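Destination Writing and Promotion, Unit 4: Reading the Gateway Town
Lecture notes, revised August
Instructor: Elīna Laur

Bring the Limville visitor brochure and the Stosta park map to class. If you missed Unit 3, get the notes on shoulder seasons from Justinas Jankauskaitė, because I will assume you know the term.

1. What a gateway town claims

A gateway town sells itself on what it's close to. Limville has two motels, a grocery store, a decent diner and a boat ramp. Its brochure spends most of its pages on the canyon at Stosta, which is 40 miles away by a road that climbs, narrows and loses its shoulder at the county line. The word the brochure uses is "minutes." How many minutes it doesn't say.

I am suspicious of "minutes," and you should be too. Also on my list: "just outside," "a short hop," "at your doorstep," and any sentence where the town and the attraction share a verb. "Limville and Stosta offer miles of trails" is a true sentence in which Limville contributes one paved loop behind the high school.

None of this makes the town a bad place to stay. I have slept there many times and would again. The question for this unit is whether a reader who has never been there could plan a day from the copy. With the Limville brochure, I don't think they could.

2. Distance, time and the map

Compare three statements from the packet:

The brochure: "Stosta is minutes from your room."
The motel website: "Close to everything."
The county road sheet: "Limville to Stosta trailhead, 40 miles. Grade and curves next 11."

The road sheet wins and it wasn't even trying. It gives a distance, a starting point and an end point. What it lacks is a time. Drive it behind a camper van at noon and you will get a very different number from the one you get at 6 a.m. A good guide would print both.

Orest Yurchenko's guest talk made the opposite case, and it's fair to record it. He wrote copy for small towns for most of his career, and his view is that visitors forgive a long drive if the mood is right when they set out. Put the 40 miles on the cover, he said, and they book somewhere else and never see the diner. Maybe so. I asked him whether he had ever checked, and he said he had not.

3. Water, fuel and other dull subjects

Trip copy goes thin exactly where the traveler needs it thick. Count the adjectives in the Stosta section and then look for the water tap. The park map marks one at the trailhead with a small blue drop. The ranger sheet adds a line in smaller type saying the tap is shut off in the cold months. The brochure says "pack a picnic." 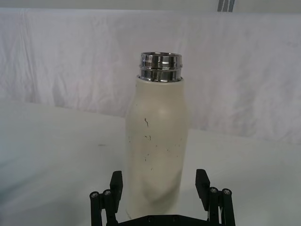
Should a guide send day hikers to the trailhead tap to fill up?
Only as a backup. Tell them to fill up in Limville, name the place where they can do it, and say that the tap at Stosta is seasonal. A reader who finds it running has lost nothing.

Fuel gets the same treatment. The last station before the canyon is at Galli, a crossroads with a pump and a store, and it closes at 7 p.m. The brochure calls Galli "a charming stop." I'd trade the charm for the closing time. Put the closing time in the text, where people will read it, and leave the opinion out unless you have stopped there yourself.

Phone coverage: the packet says "limited." Ask what limited means. On my last drive it meant a usable signal in Limville, a weak one at Galli, and none from the second cattle guard onward. Your phone carrier may differ from mine, so say whose phone you used.

4. Numbers that travel

The Limville brochure says the canyon walls stand 801 feet high. So does the park map, so does the motel site, and so does a regional magazine piece that all of you found within five minutes. Four sources sounds like a lot. Mārtiņš Siliņa tried to trace them last term and got back to one interpretive sign, which names no survey and doesn't say where on the rim the height was taken. So we have one source and three copies.

I don't claim the figure is wrong. It may be fine. It has the look of a measured number because it doesn't end in a zero, and I think that is the main reason everybody repeats it. If the sign had said 800, somebody would have asked.

The "500 steps" on the lower trail is the reverse case. It looks rounded and probably is. Mārtiņš went down and back with a hand clicker and came up with a different total each way, partly over what to call a step where the trail turns to ledges. For a visitor with bad knees, the exact total hardly matters. Whether there's a handrail does, and the copy never mentions one.

Then there is "over 100 campsites." Over by how many, and are they open? The reservation page lists two loops. The brochure doesn't say that one of them is group sites only, booked as a block.
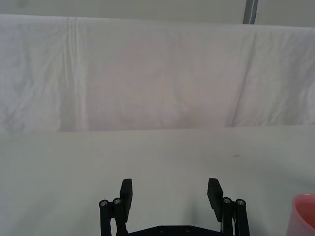 Unit 4, Fig. 2. Gripper, fingers open.

5. The second-town problem

Jimach sits on the other side of the canyon and prints its own brochure. Its photos and its adjectives are close to Limville's, and it too is "the gateway." Both can be right, since there are two roads in. What neither brochure admits is that the roads don't meet. A visitor who books a room in Jimach for a hike that starts on the Limville side has a very long morning coming.

Vilém Murín, who edited the Jimach brochure, told me over email that mentioning the other town "confuses people." I think they are already confused, and some of them are confused in his parking lot. He has agreed to visit in the last week of the unit, so have your questions ready and be polite about it.

6. For next session

Rewrite the first page of the Limville brochure in 300 words or fewer. Keep the warm tone if you can — I'm not asking for a road sheet. Every distance needs a start and an end. Every service needs hours or a season. You may use "minutes" once, with a number in front of it.

Attach a source list. For each figure, write where you got it and where they got it, going back as far as you can. "Unknown" is an acceptable entry and I expect to see it often.

Reading: packet pages 12 to 19, and the Galli store's notice board, which someone has kindly typed up at the back.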